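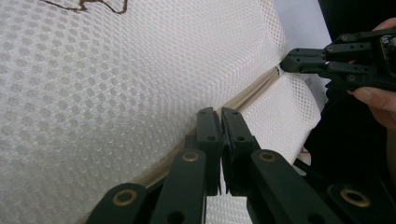
Gripper view, mesh bag task. The second gripper is at the upper end of the zipper.

Joltora hand-held gripper kit: sample clips and my notes

Hi! This folder holds the clips I recorded while trying out the Joltora kit, plus what I thought of it. I had it on a 14-day trial from Baumgart, paid the normal trial fee, and sent it back when the time was up. Nothing here was checked or approved by them.

I mostly wanted to know if the kit could handle soft stuff. Every demo I'd watched used blocks and cups, and I care about laundry, so laundry is what I did.

What's in the folder

clips/ has 161 short recordings, 52 minutes in total
notes.txt is my running log, typos included
tasks.csv says which clip belongs to which task
bad.txt lists the clips I'd skip (fumbles, one phone call)

There are four tasks: zip the mesh bag, unzip the mesh bag, fold a cloth, pick up a folded cloth. The file names start with the task, so you can sort them that way and ignore the CSV if you like.

Each clip has a view from each gripper and one from the head camera, which Joltora sells separately under the name Nollaneck. I'd get it. The gripper views are great up close, but they lose the big picture fast when fabric bunches up in front of them, and mesh loves to bunch up. 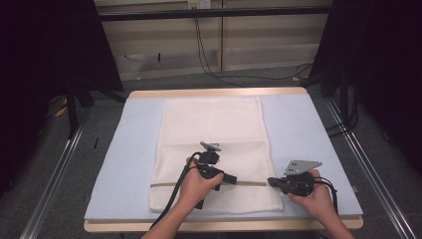

Head view, mesh laundry bag on the foam mat, one gripper in each hand.

How the grippers feel

Light, and a bit clicky. The fingers move on a scissor linkage, so a small squeeze gives you a good amount of travel, and the tips stay lined up nicely. I got used to them in one evening. The cables are my main gripe — they drag on the table edge and tug at your hand right when you're trying to be careful. I ended up routing them out to the sides, which helped some.

Zippers were the hard part. The tips are squared off and a little wide for a small pull, so I often pinched the tape instead and worked along it. It can be done! It just takes patience, and the early zip clips are slow. If you train on this, you may want to leave out anything under "zip" that is also in bad.txt.

Cloth went a lot better. With twill you can slide one finger under a fold, close up, and lift, and the fabric holds together well enough that you don't have to fight it. Thin T-shirts were more trouble in my warm-up runs (not included here, they were a mess).

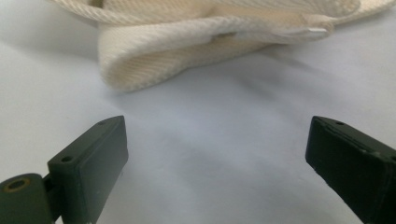

I also tried the softer Tunari tips, a snap-on set that Baumgart rents out with the kit. They grip cloth better but hide more of the camera view, so I took them off again before recording. Every clip in this folder uses the plain tips.

Setup tips

Charge everything the night before. Run the sync check each time you restart, even if the light says it's fine, as mine drifted once and I lost a whole batch. Put a foam mat under slippery things. Keep your sleeves pushed up.

Would I buy it? For cloth work, yes, if the price comes down a little. For zippers and buttons I'd wait and see if they bring out narrower tips, which their newsletter says could be in March.

Use the clips however you want, just keep this file with them. If you find a mislabeled one, open an issue with the clip name and I'll fix it.

Last edited 29 October 2019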